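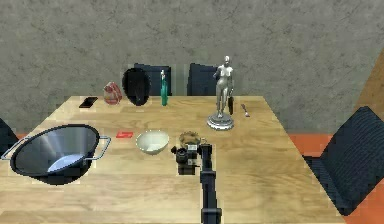 A simulated tabletop exercise, with the arm's gripper just above the tabletop in front of a small bronze-coloured bowl.

Butia approves simulation budget ahead of arm purchase
2020-05-19

The Butia training centre has approved the first part of its equipment plan for service robotics, under which course work will begin in simulation and the purchase of physical arms will follow at a later stage.

The plan sets aside 3,078 euros for two workstations and 586 euros for the first year of software support from Wallin. A further 442 euros will cover network cabling in the ground-floor teaching room. The figures include delivery but not installation, which will be carried out by the centre's own technical staff.

Students will work on household tasks set at a dining table, using bowls, a plate, a wok, a bottle and other everyday articles. The exercises were prepared under the Zeduvham project, in which the centre has taken part for two years, and may be used by partner schools without charge.

The board considered an earlier proposal to buy one arm and gripper at once. It decided that a single unit would leave most of a class waiting, and that the centre did not yet have a clear view of the reach and payload its courses require. Teaching staff have been asked to record these needs during the simulated exercises – including which objects give the most difficulty in grasping – so that they can be written into the tender.

Offers for the physical equipment will be invited in July. Dostar, which supplied the centre's present workshop benches, has been asked to advise on mounting and floor fixings before the tender is issued. That advice does not commit the centre to any supplier.

A reserve of 3,000 euros will be held for spare gripper fingers, safety fencing and repairs in the first year of use. Any part of the reserve not spent will return to the general equipment fund.

Departments wishing to book time on the workstations should apply to the centre's office in writing. Priority will be given to second-year groups.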